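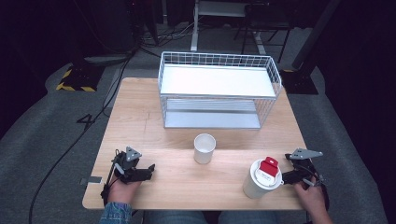
Última modificación: 18 de octubre de 2025

Danano compara dos pinzas de mano y promete más de lo que enseña

La empresa Danano ha difundido los resultados de una comparativa entre dos pinzas manuales, la Walon y la Marquez, pensadas para que una persona ejecute tareas sencillas mientras el sistema registra el movimiento y luego lo traslada a un brazo robótico. El titular de la nota es rotundo: la Walon sería «lista para producción». Los datos que la acompañan dan para bastante menos.

Según el documento, se hicieron 1.186 agarres repartidos entre 19 operadores, todos con objetos ligeros de uso diario. Vasos, sobre todo. El operador se sienta ante una mesa de madera clara, con un estante de malla metálica blanca al fondo, y trabaja con una pinza negra en cada mano. Un vaso pequeño de papel y otro más grande, con tapa de plástico, forman parte del material de prueba. El vaso con tapa es el caso que Danano considera difícil, y no le falta razón: si se aprieta de más se deforma, y si se aprieta de menos resbala.

El problema está en cómo se cuentan los fallos. De los 1.186 intentos, 308 quedaron fuera del cálculo final por «incidencias de registro», una categoría que la nota no define. Puede ser un cable que tira, una cámara que pierde la referencia o una mandíbula que no cierra bien. No es lo mismo una cosa que otra, y quien vaya a comprar el equipo querrá saberlo. Tampoco se dice cuántas de esas incidencias corresponden a cada modelo.

Rosalba Bortolotti, responsable de ensayos en Danano, defiende el criterio. «Si no tenemos la trayectoria completa, no podemos puntuar el agarre. Dejarlos dentro habría sido peor», afirma. Preguntada por el desglose, responde que se publicará con el informe técnico, previsto para marzo.

Menos convencida se muestra Rosalie Haslinger, ingeniera de Plallham, un integrador que lleva dos años usando pinzas de este tipo y que probó ambos modelos por su cuenta. «En una sesión corta van bien las dos. A mí me interesa qué pasa cuando la muñeca se cansa y el cable empieza a molestar», explica. En Plallham, las sesiones duran 15 minutos y después hay descanso obligatorio. La nota de Danano no menciona la duración de las suyas.

Lo del cable no es un detalle menor. Las dos pinzas de la comparativa van cableadas, y la empresa presenta el conjunto como «portátil» — un adjetivo generoso para un equipo que sigue atado a su puesto. Haslinger recuerda que los tirones, aunque sean pequeños, se cuelan en el movimiento registrado y que el brazo los repite después con toda fidelidad.

Queda otra cuestión, la de siempre en estas demostraciones. Un operador humano corrige sin pensarlo: inclina el vaso, afloja un poco, vuelve a intentarlo. Que una persona consiga sujetar un vaso con una pinza dice algo sobre la pinza y mucho sobre la persona. Danano no aporta ninguna cifra de agarres ejecutados por un brazo con los movimientos grabados, que es la prueba que de verdad interesa a los talleres. Bortolotti asegura que esa fase «está en marcha» y evita dar plazos.

La compañía tampoco ha comunicado precios. Sí ha abierto una lista de espera para la Walon, con un depósito que, según las condiciones publicadas, solo se devuelve si el pedido se cancela antes de la confirmación de envío. La Marquez seguirá en catálogo sin cambios. Plallham, de momento, mantiene las pinzas que ya tenía y decidirá cuando lea el informe de marzo.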